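Cómo doblar camisetas de baloncesto para que el número no se arrugue

Llevo 12 temporadas ocupándome de la ropa del equipo y he doblado tantas camisetas de tirantes que ya lo hago mirando la tele. Al principio me salían fatal (¡fatal!). La tela se escurre, los tirantes se van cada uno por su lado y el número acaba con una raya en medio que luego no hay quien quite. Hywel Ifans me enseñó su sistema en el vestuario de Flondham y desde entonces no he vuelto a otro.

Lo primero es buscar un sitio ancho y blando. Yo uso el sofá, porque en la mesa la tela resbala y me pone de los nervios. Suelta la camiseta encima, tal como venga, y busca el número grande de la espalda.
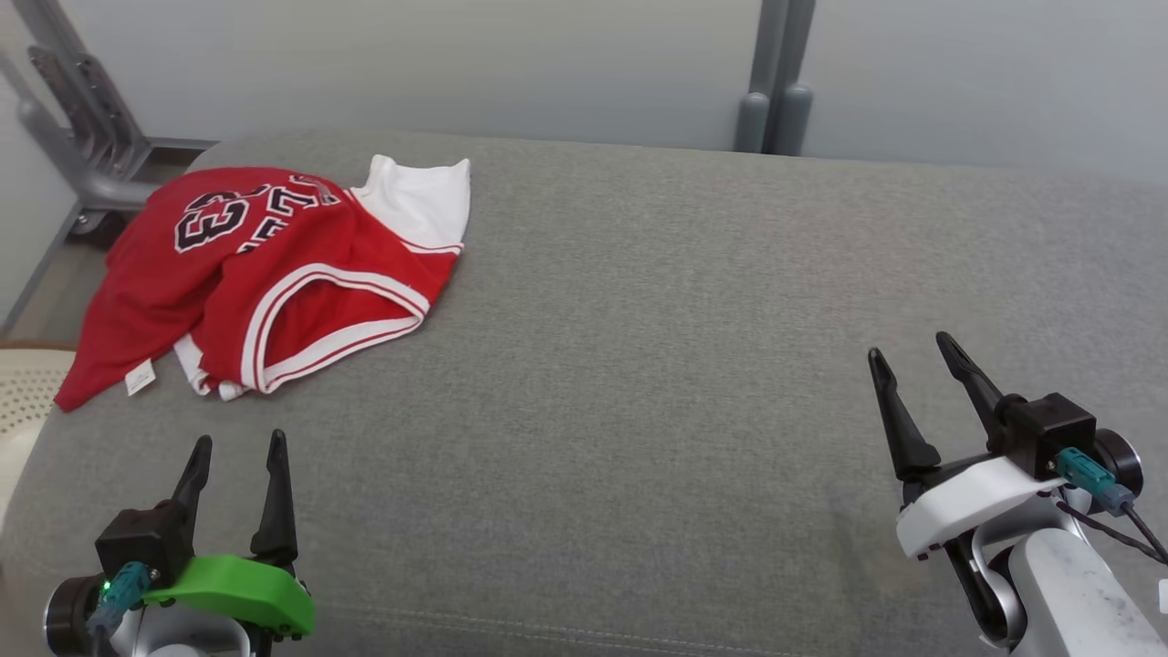 Sección de Material y Equipaciones · Club de Baloncesto Prosser

Con una camiseta hecha un burruño como esta roja del 23, yo empiezo siempre por el cuello. Lo agarro por los dos hombros, le doy una sacudida corta y la dejo caer boca abajo, con el número hacia arriba. Después aliso con la palma desde el centro hacia los lados. Si la etiqueta de lavado se ha salido por la costura, la metes para dentro y listo.

Ahora los laterales. Lleva el costado derecho hacia el centro, con su sisa y todo, hasta que el borde llegue justo al lado del número, sin pisarlo. Haz lo mismo con el izquierdo. Te queda una tira larga con el dorsal a la vista, y si es un número muy ancho, pues dobla menos, que no pasa nada por que el paquete salga más gordito.

Luego sube el bajo hasta donde empieza el número, baja los hombros por detrás y dale la vuelta al conjunto si quieres guardarla con el dorsal arriba. A mí me gusta así: abres el cajón y encuentras la tuya a la primera.

Tres cosas más que me preguntáis mucho:

¿Plancha? Sobre las letras, nunca. Por el revés, tibia y con un paño.

¿Lavado? Del revés y en frío. Yo no paso de 40 minutos de programa.

¿Percha? Solo la víspera del partido, que los tirantes se dan de sí.

Si a alguien se le resiste, que me busque antes del entrenamiento y lo hacemos juntos.

Morfudd Wynne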